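PLOTHOLM COMMUNITY CENTRE
Programme Meeting, June

Item 4. Activity room

The meeting noted that the white table is now in place. The woven basket is to be kept on it for the sorting activity, together with the pink fruit. Further play fruit will be ordered from Domero, in a colour range to be agreed. The quote of $2780 for tables and shelving was accepted.
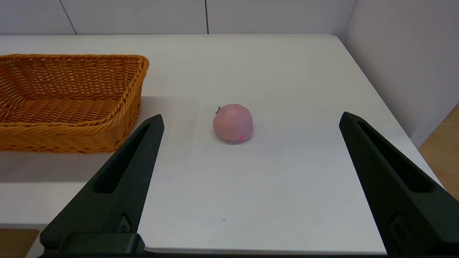
A parent representative asked whether a second basket could be bought, as two children often want to sort at the same time. The meeting agreed to add 2 baskets of the same size to the order.

Item 5. Budget

The balance for room equipment before the above purchase was $3920. The Asfaw room will remain closed for painting until 8 a.m. on the first day of term.

Moved and carried. The meeting closed at 8 p.m.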